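November, evening

I came home late from the student project again and my feet are cold, but I want to write before I sleep, otherwise tomorrow I will mix one day with another.

In the morning we had only the lecture, so the real day began after lunch. Kálmán Szabó had the key and he was already in the lab when I arrived, eating a roll over the keyboard. Our project is called Truvar. I still don't know who chose the name. My part is the two arms and what they must do together, his part is everything that makes files, and Osei is the program which we use to look through the recordings afterwards. It is slow and it forgets my settings each time I close it.

We need 479 good runs before the presentation. When I began today we had 35 fewer than Kálmán had promised to our supervisor, and he was not cheerful about it. I told him that good runs are more useful than many runs. He said that the supervisor can count but cannot watch everything. I had no answer for this.

The task now is the bowls. They lie upside down, and the left arm should take the green one while the right arm helps beside it. On paper this looked to me very simple. In practice I must think of both my hands at the same time, and my left hand has never been clever, not even when I learned the piano.

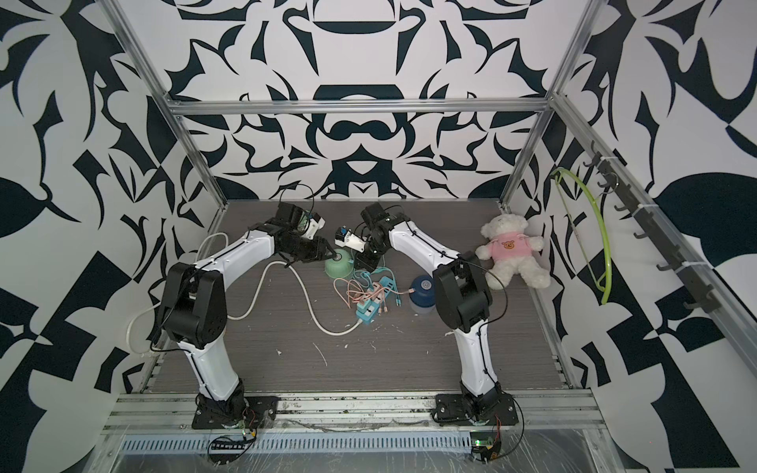
Page last changed: November, 21:35

The cables are my worst enemy. The pink ones and the teal ones lie in a heap with the power strip, and some of them come as far as the green bowl, so I have to bring the left gripper down very carefully. I asked if we could make the table tidy at least for my turn. Kálmán answered that people's tables at home are also not tidy, and I must admit that my own desk is the proof.

I like the bear in the corner. He sits beside the right arm in his pink shirt, with his legs in front of him, like somebody waiting for a late train. His turn comes next week, and I am a little sorry for him. The blue bowl comes before him.

I made two mistakes today which I want to remember. First, I closed the right gripper too early, when the left one was not yet ready. Second, I became angry and went on working. It would have been better to stop and drink some water. After 3 bad runs in a row I finally did stop, and then it went more calmly.

On the way home I bought bread and called my mother. She asked if the robot can cook already. I said not yet, mama, first the bowls.

Tomorrow: write to the Prosolska people about the room, wash the grey pullover, ask Kálmán for my pen.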